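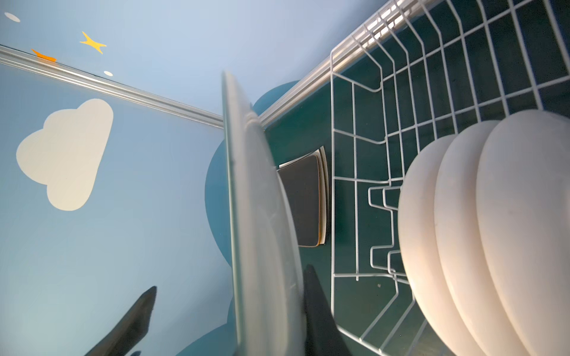
Wrist camera view, plate in the gripper, rack on the right

Forum > Grippers and end effectors > Setup

Plate tilts in fingers on approach to wire rack

Jeptoo Makokha
Zusto arm, parallel gripper, stock grey fingers. The cell takes plates and stands them in a white wire rack. Pick is fine. On the way to the slot the plate rotates between the fingers and the rim touches a tine. Grip force is at 40 per cent. Raising it made no difference. Finger pads or taught point?

Rizal Wijaya
Pads first. Two flat fingers on a curved plate give a very small contact patch, so the plate pivots on it. Fit 2 mm silicone pads and grip nearer the centre. Then reteach the slot with a plate held — not with empty fingers — and check the rim is parallel to the plates already standing in the rack. Fix the rack down as well. Ours crept 4 mm over a shift and I spent a Saturday blaming the wrist joint.

Killian Lecomte
Had this on a Stollel. Slowed the last move down and it went away. Never looked into why.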